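Cuire et aérer le riz rond au cuiseur électrique

Par Mohit Kaushik
Mis à jour le 14/4/24

Cette fiche concerne le riz rond japonais cuit nature, dans un cuiseur simple à couvercle articulé. Pour le basmati ou le riz complet, les quantités d'eau et les temps changent.

Matériel

Un cuiseur à riz avec sa cuve
Le gobelet doseur fourni (180 ml)
Un saladier et une passoire fine
Une spatule à riz en bois ou en plastique
Un torchon propre

Mesurer

Remplissez le gobelet à ras, sans tasser. Deux gobelets donnent quatre portions normales. Le gobelet du cuiseur est plus petit qu'une tasse à mesurer ordinaire et les repères de la cuve sont calculés pour lui. Si vous l'avez perdu, pesez 150 g de riz par gobelet.

Laver

Versez le riz dans le saladier, couvrez d'eau froide, remuez deux secondes et jetez cette première eau tout de suite. Frottez ensuite les grains du bout des doigts, remettez de l'eau, videz. Trois ou quatre passages suffisent. L'eau reste un peu trouble à la fin, c'est normal. Égouttez cinq minutes dans la passoire.

Évitez de laver le riz directement dans la cuve : le revêtement se raye à la longue.

Tremper et cuire

Mettez le riz dans la cuve et ajoutez l'eau jusqu'au repère correspondant au nombre de gobelets. Laissez tremper 30 minutes, une heure en hiver. Égalisez la surface, essuyez le dessous de la cuve avec le torchon, puis posez-la dans l'appareil. Une goutte d'eau sur la plaque chauffante fait du bruit et finit par laisser des traces.

Fermez le couvercle jusqu'au clic et lancez la cuisson. Quand l'appareil passe en maintien au chaud, attendez encore 11 minutes sans ouvrir.

Aérer

Passez la spatule sous l'eau et secouez-la. Ouvrez le couvercle en grand, en gardant le visage et l'avant-bras en retrait à cause de la vapeur.

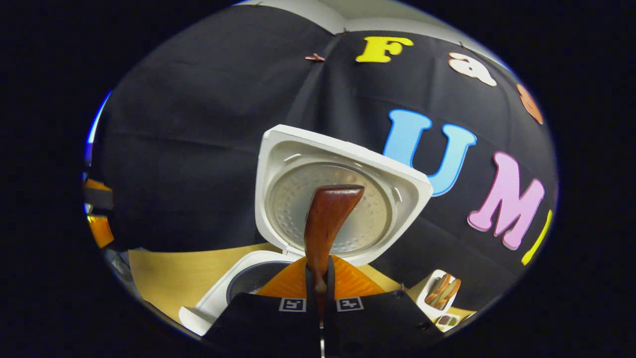
Spatule à riz en bois devant le couvercle ouvert du cuiseur.

Tracez une croix dans le riz avec la tranche de la spatule. Prenez un quart, glissez la spatule le long de la paroi jusqu'au fond et retournez-le. Faites de même avec les trois autres, puis séparez les grains par petits gestes coupants. N'écrasez pas et ne tournez pas comme dans une purée. Refermez si vous ne servez pas aussitôt.

Nettoyer

Débranchez et laissez refroidir. Lavez la cuve à l'éponge douce. Essuyez la plaque intérieure du couvercle avec un linge humide ; si elle se démonte sur votre modèle, lavez-la à part et séchez-la avant de la remettre. Une spatule en bois se lave à la main et sèche debout. Ne la laissez pas tremper dans l'évier.

Conservation : au réfrigérateur, dans une boîte fermée, jusqu'au lendemain. Pour congeler, emballez le riz encore tiède en portions plates.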